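Budgeting for hand-held gripper kits

12 shares | 3 comments

A hand-held gripper kit is a set of jaws you hold and squeeze yourself, with a camera on board, so that ordinary chores can be recorded and later used to teach a robot arm. I keep this entry going because I did the buying for Weteo, our little home-robotics outfit, and I got a fair bit of it wrong the first time (more on that below!). It covers what to put in the budget, what to leave out, and when to order.

What counts as a kit

You'll see kits sold singly or in pairs. Buy pairs. Plenty of kitchen jobs want two grippers going at once, whether that's one person with one in each hand or two people sharing a bench, and a single unit will have you back at the supplier within a month, paying freight all over again. The jaws matter more than the catalogue lets on. I'm fond of fingers with blue rubber pads on the ends, which suit crockery nicely, and they get a real workout once you start on bowls.
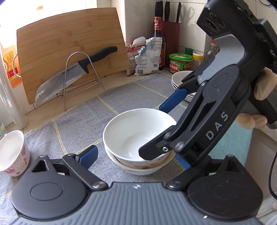 Working out the money

I split our budget into hardware, wear parts and what I call the pantry. Hardware is the easy bit, as you get a quote and that's your number. Wear parts are the pads, screws and cables, and I'd set aside up to 20 per cent of the hardware price for those. My first budget at Weteo had nothing in it for pads at all, and I had to go cap in hand to Rosemarie Rieger, who signs our cheques, before we'd even finished the first job list.

Then there's the pantry, meaning everything the grippers touch. Plates, bowls, a cup or two, a woven mat, bottles of sauce, seasoning. It's cheap stuff, but it adds up over 60 sessions, and finance people get suspicious when a robotics claim is full of groceries. Give it its own line with a plain name and they'll mostly leave you be. We buy ordinary household dishes, a mix of plain and flowery, and keep 16 pieces in the cupboard as spares.

Don't forget food that gets used up, either. Salt and pepper sort of things go quicker than you'd think when the same small job is on the list over and over.
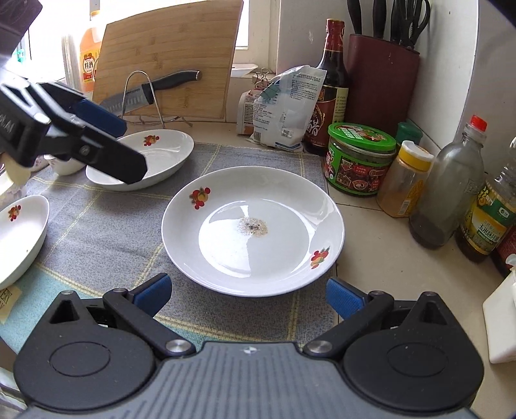 I also put in a line for the room. If you're borrowing a real kitchen, pay for it properly, and allow a bit for cleaning. Hywel Dafis did our sums for Dunbar, our second site, and he reckons rent and cleaning came to more than the mats, dishes and food together.

Buying or renting

Renting makes sense for a short trial. We rented from Gidora for five weeks before we bought, and I'd do it again, mainly to learn which jobs we cared about. Past that the fees catch up with the purchase price pretty fast. Ask whether pads are included, and get the answer in writing.

When to order

Order before September if you can. Our quotes always took longer after that, and the Hevirness job started late with half its spares still in the post.

Comments (3)

Gunvor Backlund: Agree on pairs. We bought singles and the second one came with a different cable, so now there's a drawer full of adaptors.

Lleucu Harries: Do you insure the kits separately or under general contents? Our broker had no idea where to put them.

Seren Wynne: @Lleucu ours went under portable equipment, same as the laptops. Worth ringing them with the serial numbers handy.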